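Search news and releases
Enter keyword
All categories

FOR IMMEDIATE RELEASE

Volgate Releases Karnari 4, a Planning and Control Package for Two-Arm Gear Assembly

FERKEDBRIDGE, 2024-10-25 – Volgate, a developer of motion planning and perception software for industrial automation, today announced the general availability of Karnari 4. The new version adds coordinated planning for two robot arms working over a shared surface, a revised contact controller for close-fitting parts, and a tool for reviewing failed attempts step by step.

Karnari is used by manufacturers and integrators to program assembly tasks in which small parts must be placed on posts, meshed with one another or seated in a housing. Earlier versions planned each arm separately and relied on fixed waiting points to keep the arms apart. Karnari 4 replaces the waiting points with a single plan that covers both arms and is updated as the work proceeds.

"Our customers have asked for years to stop writing handoff rules by hand," said Aurélien Rey, director of product engineering at Volgate. "With this release the planner decides which arm moves first, and the engineer can see why it made that decision and change it if necessary."

The release was developed against a gear assembly task maintained at the company's laboratory in Ferkedbridge. The task calls for spur gears to be set on pegs fixed to a round metal plate. The software must find the plate wherever it has been put down, identify which pegs are free, and bring each gear down so that its teeth engage without force being applied to the side of the peg.

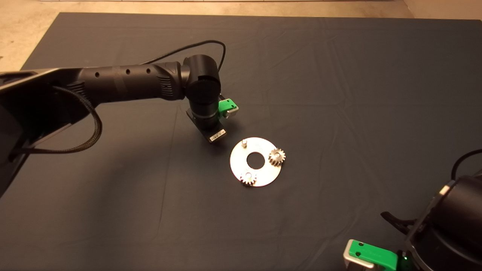 Reflective metal has been a long-standing difficulty for camera-based perception. Gear teeth and polished surfaces return bright highlights that change position whenever the camera or the part moves, and an edge detected in one view may be absent from the next. The perception module in Karnari 4 combines several views before it commits to a pose, and it reports a confidence value for each part separately. When the value for a peg or gear falls below a threshold set by the user, the planner requests another view before it permits contact.

The contact controller has also been rewritten. In the previous version, a gear that met resistance was lifted and the approach was repeated from the start. The new controller holds light contact and turns the gear in small steps until the teeth align, then lowers it. Force limits are set per part and stored with the task, so that a task moved from one workcell to another keeps its limits.

During the pilot phase, which began in May, the two-arm planner completed 1,000 consecutive planning cycles in simulation without a predicted collision between arms. A further 600 recorded attempts on physical workcells were used to tune the contact controller. Volgate intends to make a technical note on the test method available to licensed users.

Karnari 4 also introduces Morgan, a review tool that replays an attempt alongside the plan that produced it. Camera views, joint positions and measured forces are shown on one timeline. Engineers may mark the moment at which an attempt departed from the plan, attach a comment, and send the marked segment back to the planner as a test case. Morgan runs on an ordinary workstation – no connection to the workcell is needed once a recording has been exported.

"Most of the time spent on a new assembly task goes into finding out what went wrong on the last attempt," said Rey. "We wanted that work to be done at a desk, with the full record open, and to leave something behind that can be tested again."

Availability

Karnari 4 is available now to customers with a current maintenance agreement. New users may request a 30-day evaluation license, which includes Morgan and the gear assembly task files. Tasks written for Karnari 3 can be opened in the new version; fixed waiting points are preserved on import and may be removed one at a time.

About Volgate

Volgate develops planning, perception and control software for assembly and handling. The company is based in Ferkedbridge and supplies its products directly and through integration partners.

Media contact: Volgate Press Office, Ferkedbridge

Related releases
Karnari 3 Maintenance Update Now Available
Volgate Opens Registration for Task Programming Course
Morgan Preview Offered to Pilot Customers
Volgate Extends Support Hours for Integration Partners

Contact | Terms of use | © 2024 Volgate. All rights reserved. | Back to top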